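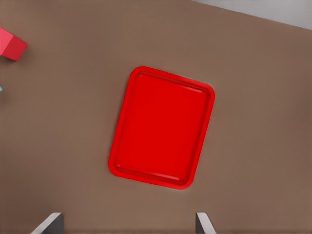
# Open day at the Ondby wool mill

I have wanted to get inside the Ondby mill ever since I learned to knit, which is longer ago than I like to admit. They open the doors once a year, and this time I had my ticket within ten minutes of the booking page going up. It was worth the early train and the wet walk up from the station!

You come in through the old cart entrance and straight into the sorting room. The smell gets you first. Raw fleece smells of sheep, obviously, but also of grass and something close to candle wax, and it stays on your hands all day (mine still had it on the train home). Kyrylo Stelmakh was working the sorting table and let us pull locks of wool from different parts of the same fleece. The shoulder was fine and crimpy, the britch was coarse enough to scratch. He can grade one by feel without looking down, and he was happy to be tested on it. We tested him a lot.

## Scouring and carding

The scouring line is loud and steamy, and you watch from a raised walkway. The wool goes in gray-yellow and moves through 4 long troughs, each one cleaner than the last, with rakes pushing it along very slowly. I could have stood there for an hour. A man behind me asked where the grease goes, and the answer is that it's spun out of the wash water and sold on as lanolin.

Then carding, my favorite part of the whole visit. The big drums are covered in tiny wire teeth, and what comes off the end is a web so thin you can see your fingers through it. Our guide tore off a strip for each of us. I have mine in a jam jar on the windowsill.

The oldest carding machine is called Braria, after the engineer's boat, and it has been repaired so many times that the operators argue over which parts are original. It runs slower than the newer two. They keep it for the heathered yarns, where several colors of dyed wool go in together and you want them blended but still a bit streaky.

## Spinning

Some 260 spindles were turning when we came in, and you feel it in the floor before you hear it. Ear plugs were handed out at the door. Please take them, even if you think you'll be fine.

We couldn't talk in there, so the guide used cards with drawings on them to explain drafting and twist. I thought this was brilliant. When a thread breaks, the spinner walks over, catches the loose end and joins it again with a little roll of the fingers, all in about the time it takes to blink. I asked afterward how long that takes to learn and was told a month to do it and a year to stop thinking about it.

## The dye house

Sarita Dixit runs the dye house and gave the best talk of the day. She keeps recipe books going back decades, with a snip of yarn taped beside each entry, and she let us turn the pages ourselves. There are 2800 recipes in them and she has a soft spot for the failures. One page has a green that was meant to be navy. It sold out in a week and they have been trying to match it ever since.

Reds are the hard ones, she told us. A red that looks perfect under the dye house lamps can go orange by the window, so every batch gets carried outside before it's approved, rain or no rain. She laid out six reds in a row and asked us to pick the two that matched. I got it wrong. So did everybody near me - and a girl of maybe eight got it right on the first try, to huge applause.

## Lunch and the shop

Lunch is in the old wool store. Lentil soup, good bread, and a cardamom bun from the Bhardwaj bakery down the hill. Get there early, as the buns were gone by one.

The shop sells seconds by weight, which is dangerous. I came away with enough heathered gray for a sweater plus three skeins of a rusty Stidix sock yarn I have no plan for at all. Prices were fair and the cones at the back were the real bargain, though you need a winder at home.

## If you're going

- Wear flat shoes. The stairs to the spinning floor are steep and open at the back.
- Bring a layer you can take off, the scouring walkway is very warm.
- The tour takes just under three hours with the dye talk.
- Cards are fine in the shop, cash only for lunch.
- There's an extra weaving day in July, booked separately. I've already put my name down.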